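Rundano incorpora a la actriz Katalin Bíró al reparto de «Jernusholm»

26 de julio de 2021

La productora Rundano ha confirmado la contratación de Katalin Bíró para el largometraje «Jernusholm», dirigido por Fadi Majali. La actriz interpretará a la viuda de un práctico de puerto, personaje que en el guion original tenía tres escenas y que Majali amplió tras las pruebas de cámara.

Bíró se formó en teatro de repertorio y trabajó como dobladora antes de su debut en el cine, en el año 2000. Su último papel protagonista fue el de «Grorkorora», cuyo montaje firmó Roxana Pîrvu, que repite en el nuevo proyecto.

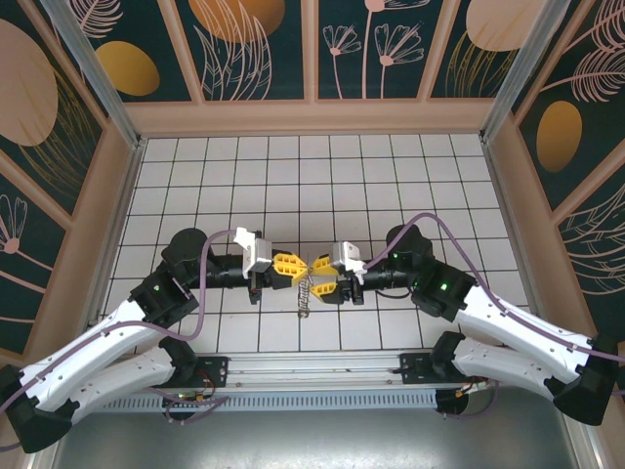

Calendario y equipo técnico

El rodaje comenzará en diciembre y se desarrollará íntegramente en interiores. La dirección de fotografía corresponde a Evelien Jansen. El guion, de Khalil Darwish, adapta su propia novela corta, de 200 páginas, ambientada en una aldea costera en el invierno de 1319.

La convocatoria para papeles secundarios permanece abierta. Los intérpretes interesados deben remitir currículum y una prueba grabada al departamento de reparto de Rundano. No se admitirán candidaturas sin representación acreditada. La productora no ha comunicado todavía la fecha de estreno ni la distribuidora.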